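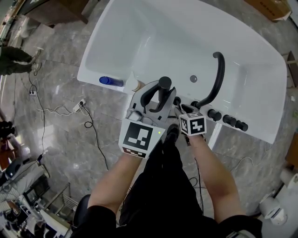
Comunidad Nedura > Casa y reformas > Baños

Bañera que se enfría enseguida y desagüe que huele, ¿por dónde empiezo?

Hamdia Endale
Publicado el lunes 3 de agosto

Hola a todos. Llevo leyendo este foro desde que nos metimos en la reforma del piso y por fin me animo a escribir, así que perdonad si me alargo, que me conozco.

Os cuento. Vivimos en una tercera planta sin ascensor, en un edificio antiguo con el patio de luces muy estrecho, y el baño que teníamos era el original: azulejo verde, bidé que no usaba ni el gato y una bañera de hierro pequeñita. En la reforma pusimos una exenta de la marca Liyanage, acrílica, de doble pared según el folleto. La verdad es que es comodísima y mi madre, que es la que más la usa cuando viene a pasar temporadas con nosotros, está encantada. Pero tenemos dos problemas que no consigo quitarme de la cabeza.

El primero es que el agua se enfría muy rápido. La llenamos a la temperatura que a ella le gusta (tirando a muy caliente, os lo aseguro) y al rato ya está pidiendo que le abra otra vez el grifo. Además, cuando llevamos media bañera, el agua caliente empieza a salir templada. El termo es un Evlow de 76 litros que ya estaba en el piso cuando lo compramos, y el fontanero nos dijo que «tiraría perfectamente». Pues no sé yo.

El segundo es el olor. No es siempre, va por días, y sobre todo cuando volvemos después de un fin de semana fuera. Entras en el baño y huele a tubería. He echado bicarbonato, vinagre, agua hirviendo y un producto azul que me vendieron en la droguería y que costaba un dineral. Mejora un día y vuelta a empezar. El lavabo y el inodoro, por lo que he podido olfatear (qué glamur), no huelen.

Me gustaría saber si merece la pena cambiar el termo, si hay algún truco para que el agua aguante más y si lo del desagüe es cosa mía o tengo que volver a llamar al fontanero. Que por cierto, tarda la vida en venir, porque anda con una obra grande en Prirnside y no se deja ver.

Muchísimas gracias por adelantado, de verdad. Siempre aprendo un montón con vosotros.

Hamdia Admasu
Miembro desde hace 4 años

¡Hola, tocaya! Qué ilusión encontrarme con otra Hamdia por aquí, no me había pasado nunca. A ver si te puedo ayudar, que yo pasé por algo muy parecido cuando arreglamos la casa de mis suegros.

Empiezo por el termo, que es lo más fácil de explicar. En las instrucciones de tu bañera tiene que venir la capacidad hasta el rebosadero. Búscala, y piensa que del termo no sale toda el agua caliente de golpe: según vas sacando entra agua fría por abajo y llega un momento en que se mezcla. A cambio, la que sale muy caliente la rebajas con fría para bañarte, así que cunde más de lo que parece. Con un termo como el tuyo, para una bañera grande, vas justa. Para ducharse dos personas seguidas seguramente te sobra, y por eso el fontanero te diría que sí sin pensar en los baños de tu madre.

Antes de gastarte el dinero yo haría unas comprobaciones. Mira a qué temperatura lo tienes puesto. Muchos están en modo económico desde el día que los instalaron y nadie los ha vuelto a tocar. Lo normal es tenerlo a 60 grados, y con eso ya notarás diferencia si estaba más bajo. Eso sí, con el agua a esa temperatura cuidado al abrir el grifo, sobre todo con una persona mayor en casa: primero la fría, luego la caliente, y la mano dentro antes de que entre ella. Si algún día cambias algo de la instalación, pregunta por una válvula mezcladora termostática a la salida del termo, que da mucha tranquilidad.

Y pregunta también por el ánodo de magnesio y la cal. Si el termo venía con el piso, a saber cuándo se revisó por última vez. El de mis suegros tenía dentro un poso de cal que daba pena verlo, y después de limpiarlo parecía otro aparato. Esto que te lo haga un profesional, con la corriente cortada, por favor.

Para que el agua aguante, lo que mejor nos funcionó fue caldear el baño antes. Parece una tontería, pero la mayor parte del calor se va por la superficie del agua, y si el cuarto está helado se nota muchísimo. Puerta cerrada desde un rato antes, el radiador encendido si es invierno y la ventana sin abrir hasta que haya terminado. En octubre, cuando todavía no han puesto la calefacción central y las paredes ya están frías, es cuando peor lo pasábamos nosotros. Otra cosa que hacía mi suegra era pasar un poco de agua caliente por las paredes de la bañera antes de poner el tapón. En una acrílica se gana poquito, en las de hierro se notaba bastante más.

También hay cubiertas para bañera, una especie de tapa enrollable que flota o se apoya en el borde y tapa la mitad de los pies. Bonitas no son. Funcionan muy bien mientras se llena, que es cuando se pierde calor a lo tonto.

Lo del olor me suena a sifón seco. Las bañeras exentas suelen llevar un sifón muy bajo, para que quepa en el poco hueco que hay, y tienen poca agua dentro. Si os vais unos días y hace calor, se evapora lo suficiente para que pase el aire de la bajante. La prueba es sencillísima: la próxima vez que vuelvas y huela, echa un par de jarras de agua por el desagüe, ventila y espera. Si el olor se va y no vuelve hasta la siguiente escapada, ya lo tienes. El remedio es dejarle agua antes de salir de viaje, y hay quien le añade una cucharada de aceite vegetal para que tarde más en evaporarse.

Ya nos contarás, guapa, y un beso a tu madre.

manolo_tuberias

Sifón. Quita el tapón, limpia los pelos y listo. Lo de mezclar bicarbonato y vinagre no sirve para nada, se anulan. Y el agua hirviendo ni se te ocurra, que en acrílico y PVC te cargas las juntas.

El termo cámbialo por uno de 150 y te olvidas.

rosario_delpatio

Buenas tardes. Estoy de acuerdo en casi todo con Hamdia Admasu, y añado una cosita por si lo del agua en el desagüe no te soluciona nada.

En los edificios antiguos con patio estrecho, como el tuyo, a veces la bajante no tiene ventilación por arriba o está obstruida (en mi finca había un nido). Entonces, cuando un vecino de un piso superior tira de la cadena, hace succión y se lleva el agua de los sifones más pequeños. Se nota porque se oye un gorgoteo en el desagüe sin que tú hayas abierto ningún grifo. Si lo oyes, no es cosa de tu baño y habría que hablarlo con el administrador. Mientras tanto, a nosotros nos pusieron una válvula de aireación cerca de la bañera y mano de santo.

Con lo de cambiar el termo yo iría con calma, Manolo, que uno de ese tamaño lleno pesa una barbaridad y no todos los tabiques lo aguantan. Que miren primero la pared. Y que miren también la potencia contratada si el modelo nuevo consume más que el viejo.

Hamdia Endale

¡Qué rapidez, muchísimas gracias a los tres! He ido corriendo a mirar el termo y estaba en modo eco, tal cual. Lo he subido y mañana probamos con mi madre, con toda la precaución que decís.

Del gorgoteo, Rosario, ahora que lo mencionas, alguna noche sí que lo he oído y pensaba que era la lavadora de los de arriba. Voy a estar atenta esta semana y, si se repite, escribo al administrador. El agua hirviendo queda prohibida en esta casa desde hoy mismo, Manolo, apuntado queda.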